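A Workshop Robot Should Be Allowed To Take Its Time

12/08/2025

I have been meaning to write down what I think about the two arms at the back of our shared shop in Mimdale, partly to settle it in my own head and partly for the good people who stop me by the drill press to ask when they will start doing something useful. I understand the question, I really do! We gave up a decent stretch of bench for that build, and dues are dues.

My feeling is that putting pencils in a holder is useful enough for now. I mean a plain errand, picked by us and tried again and again by a machine we bolted together ourselves, where every fault is our own fault and we can go and look at it with a flashlight.

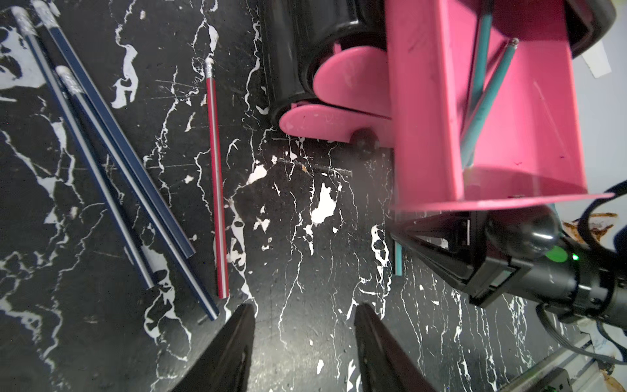 When I was learning to solder, old Osvaldo Bortolotti made me tin wires for most of April before he let me near a board, and I complained the whole way through (he still brings it up). I think of that whenever somebody wants us to skip ahead. A pencil is thin and round and rolls away if you nudge it, and a program that can cope with that has learned a good deal about nudging. I would rather have 10 dull evenings with pencils than one clever demonstration that only comes off if you stand in the right spot.

Then there is the matter of the wallpaper, on which I hold strong opinions. We had bare panels at first, and they looked like the inside of a freezer. Now there are corgis, and people linger. Families come over. A build that lives in a shared room has to be pleasant to be around — I would put that ahead of another sensor any day, and I say so as a person who likes sensors very much. Flowers too. If you are going to spend your evenings looking into a box, put something in the box you like looking at.

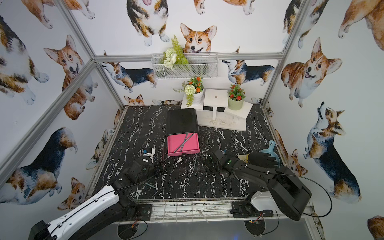

Mahmoud Abdel Hamid takes the opposite view and has told me so at length over the coffee urn: a workcell ought to be plain, he thinks, with every wire labeled and the decorating left until the thing has earned it. He would spend the next 700 dollars on better cable routing and proper covers, and he would not spend a cent on paper dogs. I can't say he is wrong about the cables. We do lose evenings to cables.

Where I part company with him is on the word "earned." Most of what gets made in our shop never earns anything. There are 26 of us on the key list, and between us we have produced a great many wobbly stools and one canoe. We come because making things in company is a nice way to spend an evening, and I don't see why the arms should be held to a harder standard than the canoe.

So my vote is to leave the build where it is, give it another season of small household jobs, and let anyone who is curious have a turn at the keyboard. After the pencils I would like to see it get good with drawers, which I find hard enough myself first thing in the morning.

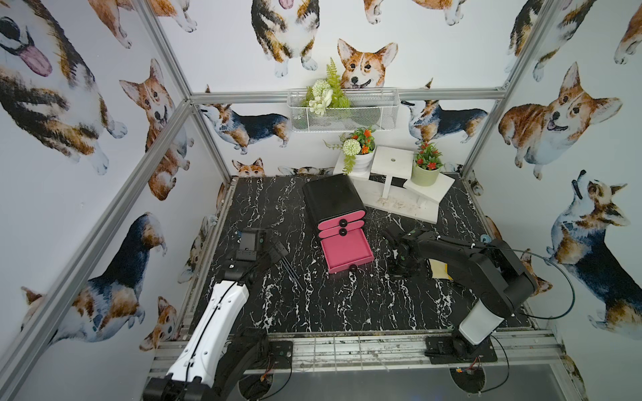

The cell in our shop, with the drawer cabinet in the middle.

If you disagree, come and tell me. I am usually there until they turn the heat down, and I'll put the coffee on.

Renzo Gatti

14 comments | 31 shares

Related
Was the Canoe Worth It? A Second Opinion
Secondhand Aluminum Rail: What To Check Before You Buy
Hugo Mateos on Keeping a Shared Bench Tidy
Letters: More Light Over the Lathe, Please

Contact | Copyright Mimdale Shared Workshop | Back to top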